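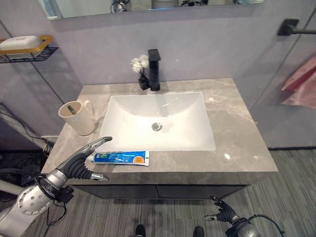 # Was am Waschbecken stehen darf

Ein Zahnputzbecher, eine Bürste mit dunkelgrünem Griff, eine Tube Zahnpasta, ein kleiner Topf mit weißen Kunstblumen neben dem Wasserhahn. Viel mehr braucht eine Waschtischplatte im Alltag nicht, und trotzdem sieht es in den wenigsten Badezimmern so aus. Meist kommen Cremes dazu, Haargummis, drei angebrochene Deos, die Nagelschere, ein Ladekabel und die Quittung aus der Drogerie.

Liv Hovland plant seit vielen Jahren Bäder, zuerst für Hotels, inzwischen fast nur noch für Privatwohnungen. In ihrem Büro Tindport hängt eine Liste mit Fragen, die neue Kunden vor dem ersten Termin beantworten sollen. Nach Fliesen und Armaturen wird erst auf der zweiten Seite gefragt. Auf der ersten geht es darum, wer morgens wann ins Bad muss, wer elektrisch putzt und wer von Hand, und wo die Zahnpasta liegt, wenn sie gerade niemand benutzt.

"Die letzte Frage lassen viele leer", sagt Hovland. "Sie liegt eben irgendwo."

## Die Tube am vorderen Rand

Dieses Irgendwo ist oft die Vorderkante der Platte. Man drückt mit der einen Hand, hält mit der anderen die Bürste und legt die Tube dort ab, wo die Hand ohnehin ist. Bei einem Unterbaubecken wie dem oben, bei dem die Platte bis an den Ausschnitt reicht, bleibt davor nur ein Streifen Ablage. Für eine Tube reicht er, solange sie quer liegt.

Ashwin Iyer, der bei Tindport die Aufmaße macht, rät zum Stehen. Eine Tube mit breitem Deckel stellt man auf den Kopf, dann läuft die Paste nach vorn und der Ablageplatz schrumpft auf die Größe einer Münze. Tuben mit kleinem Schraubdeckel kippen leicht um. Die gehören in den Becher, mit dem Deckel nach unten, oder in die oberste Schublade.

Ob der Becher dafür groß genug ist, sollte man vor dem Kauf ausprobieren. Iyer nimmt zum Einkaufen eine volle Tube von zu Hause mit.

## Becher mit oder ohne Henkel

Beim Zahnputzbecher scheiden sich die Haushalte. Glas sieht gut aus und lässt sich in der Spülmaschine reinigen, geht auf Fliesen aber sofort kaputt. Keramik ist schwerer und steht ruhiger. Kunststoff verzeiht einen Sturz, bekommt dafür mit der Zeit Kratzer, in denen sich Zahnpastareste halten.

Ein Henkel ist im Bad seltener als in der Küche und wird unterschätzt. Mit nassen Händen greift es sich besser, und Kinder lassen weniger fallen. Er nimmt allerdings Platz weg. Auf schmalen Platten stellt man den Becher so, dass der Henkel zum Becken zeigt, dann ragt nichts über die Kante.

Wichtiger als das Material ist der Boden. Steht Wasser darin, bildet sich ein Belag, der irgendwann riecht. Ntombi Visser, die mit zwei Kindern und 3 Bechern auf einer Ablage lebt, kippt alle am Abend aus und stellt sie umgedreht auf ein gefaltetes Tuch. Die Bürsten liegen so lange daneben. Am Wochenende kommen die Becher in die Maschine.

## Schwarz am Stein

Mattschwarze Armaturen sind seit einigen Jahren in vielen Ausstellungen zu sehen. Zu einer grauen, marmorierten Platte passen sie gut, und zu einem weißen Becken setzen sie einen klaren Kontrast. Sie haben eine Schwäche: Kalk zeichnet sich hell ab, vor allem am Fuß des Hahns, wo das Wasser stehen bleibt.

Helge Rønning, Installateur im Ruhestand, hat dafür ein einfaches Rezept. Nach dem letzten Zähneputzen einmal mit einem trockenen Tuch über Hahn und Platte gehen. Kein Scheuermilch, kein Schwamm mit rauer Seite. Wenn sich doch ein Rand gebildet hat, hilft lauwarmes Wasser mit etwas Spülmittel. Essigreiniger hält er von Naturstein grundsätzlich fern, weil die Säure Marmor stumpf macht. Wer nicht weiß, ob die eigene Platte aus Stein ist oder nur so aussieht, behandelt sie am besten wie Stein.

Der Ablauf darf aus Chrom sein, auch wenn der Hahn schwarz ist. Hovland wird oft gefragt, ob das stört. Sie findet nicht - ein schwarzer Stopfen im weißen Becken zeigt jeden Kalkfleck und jeden Rest Zahnpasta.

## Blumen, die kein Licht brauchen

Viele Bäder haben kein Fenster. Echte Pflanzen halten dort selten lange durch, und ein Strauß, der nach vier Tagen welkt, macht Arbeit. Kunstblumen gelten vielen als Notlösung. In einem kleinen Topf, farblich an die Armatur angelehnt und nicht höher als der Hahn, fallen sie kaum unangenehm auf. Sie sammeln aber Staub, besonders die mit flauschigen Blüten. Trinity Montoya, die Ferienwohnungen einrichtet, bläst ihre im Februar und im Sommer mit dem Föhn auf kalter Stufe ab. Vorher nimmt sie den Topf mit auf den Balkon.

Montoya hat ihre Wohnungen nach einer festen Regel ausgestattet: links der Becher, hinten die Blumen, rechts bleibt die Platte leer. Dort stellen die Gäste ihren Kulturbeutel hin. Früher stand an der Stelle ein Tablett mit Seifen. Das fand sie nach jeder Abreise auf dem Fensterbrett im Flur.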